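4.2 The slipping board

I had really hoped this section would be short. We ran the Lornport cell through 1,000 board picks in November, and 258 of them ended with the board sitting crooked in the jaws. A crooked board won't go back into its slot (we tried!), so the cell stops and somebody has to walk over.
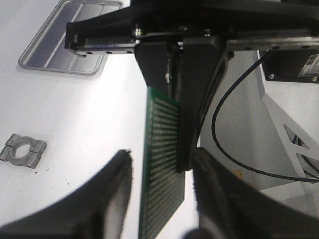
My first guess was worn finger pads, so I swapped them and ran 200 more picks. Same trouble. Then I went through the force logs and saw the real fault: our Rulley controller was calling a grip "good" as soon as one jaw felt contact. One jaw! The other could still be closing, and by then the arm had already started its lift. The safety side bothers me more, because the same early signal also released the speed limit near the table. We now wait for contact on both sides, plus a short hold, before either thing happens.

Figure 2. The work table with the boards in their tray, the red-capped switch and the split locking ring. 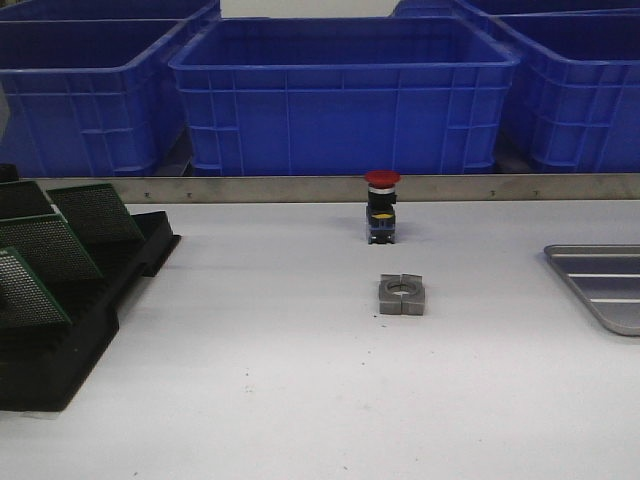
4.3 What we changed in the stop logic

The Hudano and Lagman versions of the code both had the bug, so I patched both and left the old logging in.

Comments (2)

boardpusher: We had the one-jaw thing too. Took us weeks to find it.

tmk_lab: How long is the short hold? I couldn't find it in the text.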